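Ticket: Wodel cell, right hand drops 2x2 bricks on the baseplate job
Opened by: Minttu Lappalainen
Status: waiting on part

Hi all, and thank you so much for getting back to me so quickly on the last one! I'm sorry to be writing again already. The brick stacking job on our Wodel cell has been running nicely since April, but now the right hand lets go a little early when it carries a 2x2 brick over to the green baseplate. It did it 3 times in 25 picks this morning. The 2x4 bricks give it no trouble at all.

I went through the Illov checklist before writing (I do read it, I promise). Finger zero was fine, the wrist connector was seated, and I restarted the controller twice. I also slowed the approach to 22 percent, and that helped a bit but didn't cure it. 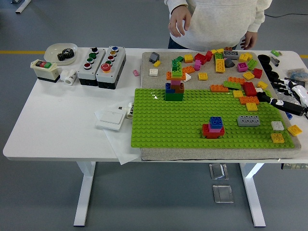
Table layout at the time of the ticket, baseplate and loose bricks on the gray board, hand at the right.

Reply from Miettinen support: Thanks, Minttu, that's a lovely clear report. Could you open the grip log and tell us what the thumb current does just before a drop? And please leave the gray board where it is for now, so we don't have two things changing at once.

Minttu: Found it! The current sags right before each drop, only on the thumb. I checked the counter as well, and that tendon is more than 1,000 cycles past its service mark, so I suppose I should have looked there first.

Miettinen support: That would do it. We've asked Pravesine to send a thumb tendon. Please rerun the finger zero after fitting it, then do another 25 picks at the old speed and post the log here.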